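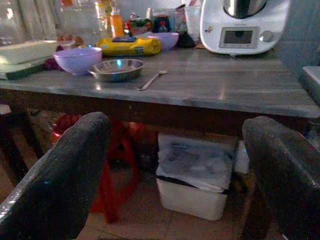 ## Notes orateur : la mise en place sur table courte

**Ouverture (debout, sans micro si la salle le permet)**

- Se présenter, remercier Hafiz Krishnan pour la relecture du plan.
- Annoncer le sujet : disposition du matériel et des denrées avant une préparation froide ou une pâte simple. La cuisson n'est pas traitée.
- Durée : les deux premières parties avant la pause, les questions après.

**1. Le bord avant**

Commencer par la bande de travail, côté opérateur. Le bol lavande et le bol en inox à large rebord sont voisins, très près du bord. Le placement réduit l'allonge du bras, mais il expose le récipient au moindre coup de coude. Règle retenue dans le guide Woltanard : 5 cm libres entre le pied du bol et l'arête du plateau. Laisser la salle juger de l'écart à l'œil.

La cuillère est posée en diagonale, devant et à droite de l'inox. Position acceptable pour un ustensile en attente, à condition que le manche ne dépasse pas du plateau. Insister sur ce point : un manche en porte-à-faux s'accroche à une manche de veste.

À gauche, l'élément rectangulaire blanc et la planche vert foncé se chevauchent, et la planche déborde vers la gauche. Ne pas s'attarder. Dire seulement que deux surfaces rigides superposées glissent l'une sur l'autre, et qu'un chiffon humide entre les deux suffit en général.

**2. Zonage**

Définir les trois profondeurs :

1. Bande avant : récipients ouverts, ustensile en main.
2. Bande médiane : denrées de la prochaine étape.
3. Fond : réserve, appareils, emballages fermés.

Rappeler l'origine de ce découpage : relevés de l'atelier Arkalo, 563 gestes chronométrés sur une même recette. Les gestes vers le fond coûtaient davantage et concernaient presque toujours un ingrédient oublié en réserve. Ne pas donner de pourcentage, l'échantillon ne le permet pas.

Transition : passer à une vue plus large du plan, fond compris.

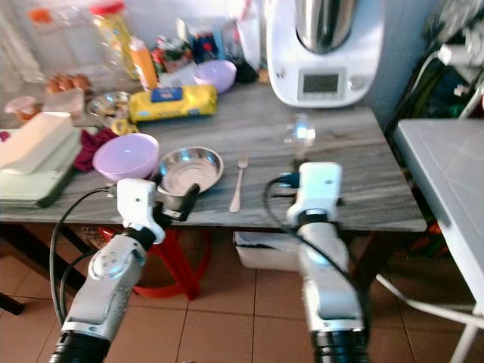
Sur la bande médiane, le critère est l'ordre d'emploi. Un emballage souple et allongé, comme le paquet jaune à étiquette bleue, se couche parallèlement au bord : il ne roule pas vers l'opérateur et son étiquette reste lisible. Le second bol lavande, derrière, est hors de portée directe. S'il doit recevoir une préparation, l'avancer avant de se salir les mains.

Les œufs : trois, groupés au fond à gauche, à même le plateau près d'un petit récipient en verre. Point à développer. Un œuf non calé est la première cause de perte sur table dans nos comptes rendus. Recommander un petit bol ou un torchon roulé. Le linge rouge sombre pourrait servir à cela ; froissé en partie sous le bol lavande, il rend surtout l'assise du bol incertaine. À plier en quatre ou à retirer.

Verre transparent : difficile à distinguer sur un plateau gris veiné. Le déplacer vers un côté fixe, toujours le même. La fourchette, dents vers le fond, est correctement orientée.

**3. Le fond et les appareils**

- Le robot de cuisine blanc, avec son bol en inox, occupe l'angle droit au fond. Placement défendable pour un appareil lourd. Vérifier trois choses avant branchement : trajet du cordon, dégagement au-dessus de l'appareil, lisibilité de l'afficheur depuis le poste.
- Pour mémoire, la fiche Bakke demande 200 mm libres au-dessus d'un appareil à tête basculante.
- Contre le mur, le bocal à couvercle rouge et la bouteille orange sont de bons repères visuels. Les paquets rouges, bleus et verts accumulés à côté le sont moins. Proposer un bac unique, étiquettes vers l'avant.
- La table pliante blanche, à droite : surface de délestage. Y envoyer tout ce qui ne sert pas dans les 7 minutes suivantes. Préciser que le seuil vient de la pratique de l'atelier.

**4. Exercice avec la salle**

Demander quel objet déplacer en premier. Réponses attendues : le linge, les œufs, le bol du bord. Les trois se défendent. Noter au tableau les autres propositions, elles alimentent la grille Grurniton que je mets à jour en mai.

Si le temps manque, supprimer l'exercice et passer à la grille imprimée. Elle comporte cinq lignes : bord, assise, ordre d'emploi, cordons, délestage. La faire remplir individuellement, puis comparer par deux.

**Questions probables**

- *Gaucher ou droitier ?* Le zonage en profondeur ne change pas. Seule la position de l'ustensile en attente s'inverse.
- *Plusieurs bols identiques ?* Attribuer une fonction à chacun dès le départ et garder la même d'une séance à l'autre.
- *Planche sous les bols ?* Non, sauf planche antidérapante. Renvoyer à l'annexe de la grille.

Laisser les grilles restantes près de la sortie.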